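3. Before you buy: planning your hand-held gripper kit

I'm putting this section ahead of the assembly steps because I did it in the wrong order myself. I ordered the grippers first, then found out what else I needed, and the Lorninholm budget was in a sorry state by November. If you've already got your boxes open, skip to section 4 and come back when you're pricing the second round.

Everything in here assumes you want to record people doing ordinary household jobs by hand, with the gripper doing the grasping, so that an arm can learn from it later. You don't need the arm yet! Really, leave it off the first order.

3.1 Working out what to order

1. Write down the jobs you want recorded, one line each. "Laundry" is too big. "Fold trousers on a bed" is about the right size.

2. Next to each job, write where it happens. Beds, benches and floors all put your operator at a different height, and that decides whether you need the long wrist strap or the short one.

3. Decide how many people will be recording at the same moment. That's your number of grippers. We have four, and I'd have been happier starting with two and spending the difference on storage.

4. Add one spare set of finger pads per gripper. Denim and towelling are hard on them. I keep mine in a labelled tin with the hex keys.

5. Price your storage last, once you know your hours. We planned for 120 hours of recording in the first stretch and I still had to go back and ask for more drives.

Note: Pirkeck sells pads and straps together as a kit, but you can ask for them separately and it's worth the email. Cieślak only does full kits, though their delivery was quicker for us.

3.2 Setting aside money for time

This is the bit I got most wrong. I had a lovely spreadsheet full of hardware and one skinny line for labour. Clothes are slow going. Someone has to lay the thing out, do the fold, shake it open and start over, and a pair of trousers takes a good deal more fiddling than a tea towel. 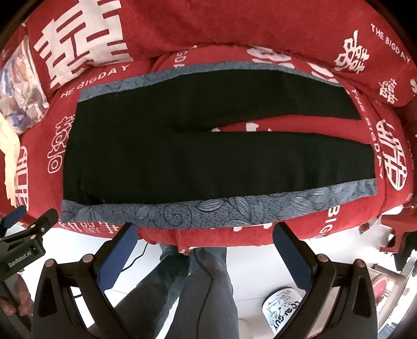 So budget by the finished take and don't go by the clock. My colleague Weronika Krajewska set our first target at 300 usable takes, and I'd suggest something like that for a pilot, plus whatever you expect to throw away. Then:

1. Have one person record 22 takes of a single job.

2. Run them through Filter (set-up is in section 6) and see how many survive.

3. Use that share to work out how many takes you'll have to pay for in total.

4. Add paid breaks. Gripping all day is tiring on the forearm, and people get sloppy well before they tell you they're sore.

Caution: don't let anyone charge a gripper while it's strapped to their hand. Take it off first, every time.

Caution: check that your supplier's warranty covers use in private homes. Ours didn't, and we had to pay extra for the colour-coded "field" cover.

Once you've got totals for 3.1 and 3.2, copy them onto the order sheet at the back of this guide. Keep the pads on their own line so you can reorder them without getting the whole lot approved again.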